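The team boss who would rather talk about tires

Parnuria Racing finished last season seventh in a championship with nine teams, and the man who runs it would like you to know that he has read the comments. "Most of them," he says. "I stopped when they got to my haircut."

We met at the team's workshop in Norkier, in an office with one good chair. He gave it to me, then spent the next hour looking at it. The new car was due at its first test in a few days and parts of it were still in another country. He did not seem worried, or he has been doing this long enough that worry has settled into his face and stayed.

The obvious place to begin was the drivers. Both have been kept on, which surprised people in the paddock, including, by his account, one of the drivers. "He rang me to ask if the press release was right. I told him I'd signed it, so I hoped so."

The younger of the two scored 2 points in his first full year. His team-mate scored 31. The boss has heard that comparison before and has an answer ready, delivered at the speed of a man reading out his phone number. "He missed two winter tests. He had three engine failures that were ours, and one crash that was his. Take away the failures and he's maybe a 12-point driver. That's still not enough, and he knows it's not enough. I don't need to send him a letter."

Does he get a full season to fix it? There is a pause, and a glance at the chair. "He gets until May with no speeches from me. After that there may be speeches."

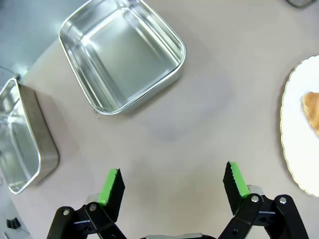 Money, and the lack of it

Hurkero, the team's title sponsor, has signed for another year on slightly smaller terms. The logo has stayed the same size, a point he raises himself. "I did ask if a smaller check meant a smaller sticker. They felt it did not."

The budget has gone mostly into the rear suspension, which last year ate its tires by the middle of every race. He can talk about this for a very long time. The short version is that the old car was quick for six laps and then behaved like a shopping cart, and that the new one has done some 1000 laps in the simulator without doing the same. I suggest that simulators have been wrong before. "Ours was wrong all of last year," he says. "It had us fourth. Lovely machine. We've had a word with it."

There were 104 people on the staff at the end of the season, and he says he has not let any of them go. A chief engineer did leave for a bigger team, taking a notebook and, in the boss's opinion, the better coffee maker. The replacement was promoted from inside and has so far asked for a new coffee maker.

What would count as a good year

He won't name a position. He tried that last February and had it read back to him at every race. Pushed, he allows that he would like both cars to finish the opening round, and for the tires to be round when they do.

And the young driver? "He's fast. I've seen the data from when nothing is going wrong, and it's properly fast. I just need to see more than one lap of it."

Then his phone rang. It was about the parts.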